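Stoltaso hand-held gripper: table-clearing set

Stoltaso is a hand-held gripper with a camera on a side mount, used to record household tasks without a robot present. The operator works the fingers directly, and the recordings are used to train a policy for an arm fitted with the same fingers. The two fingers are black with blue rubber pads. Spare pads are sold in packs of 25.
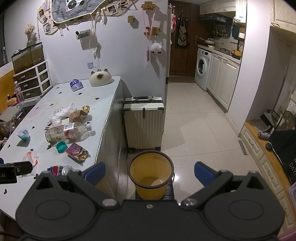 The set was recorded in lived-in flats, with bottles, wrappers and tissues left on a table and a wastebasket on the floor within reach. It holds 693 recordings. Operators were asked to start each one with the fingers open and to vary the order of the items.

Erdal Bilgin trained the Warkstead policy on the full set and on a third of it. With the smaller share, the arm missed the bin almost 3 times as often, mostly with crumpled plastic. Bottles were little affected. Results for the Šimkus arm date from December and use the older pads.

Supplied by Momport: gripper, camera mount, pads, set on disk
Calibration: required after any change of pads
Page revised: February 22, 2018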